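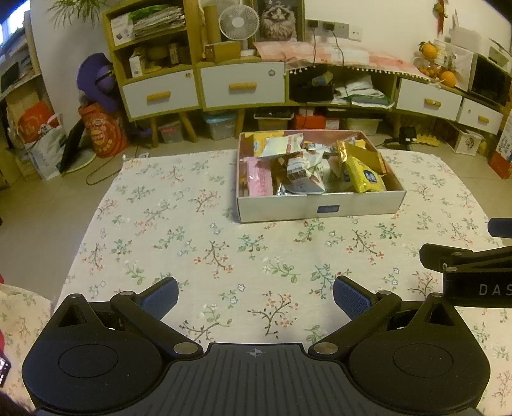

4.2 Hand-held gripper kit under review

The Clilby kit, sold by Inance, is one of the hand-held grippers we compared. Each unit has two fingers with textured dark blue pads, driven through black linkage arms that turn on large silver pins beside a ribbed central plate (Figure 3). The review unit was supplied in April and used as delivered.

Two operators, Penner and Melnyk, recorded 398 demonstrations in furnished rooms. Of these, 81 were rejected by the supplier's checking software, mostly for lost tracking near windows. Battery life allowed up to 2 hours of recording per charge.

Figure 3. Clilby trial in a home setting: grippers over a table with a floral cloth, with a shallow open box of packaged snacks on the far half.

Pad wear was not measured. The supplier's file format needed conversion before training, and the script is given in Appendix B.

Shares: 2 | Comments: 0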